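Ticket 258 - Plateau de table Hokier, reflets et tenue du stratifié
Ouvert par : Adom Ankrah, 23 août 2023

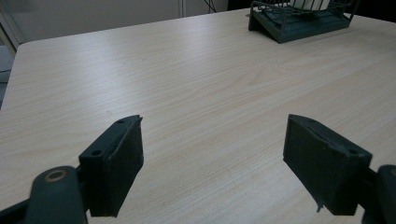

Modèle Hedano, décor bois beige clair, salle Titthorpe. Demande : des zones brillantes persistent après nettoyage.

Essai 1 : eau tiède, microfibre. Sans effet.
Essai 2 : savon neutre dilué, rinçage, séchage 12 minutes. Voile réduit côté fenêtre.
Essai 3 : éclairage coupé - reflets nettement atténués.

Cause retenue : résidu de cire et lumière rasante. Ne plus cirer. Contrôle en octobre.
Statut : en attente.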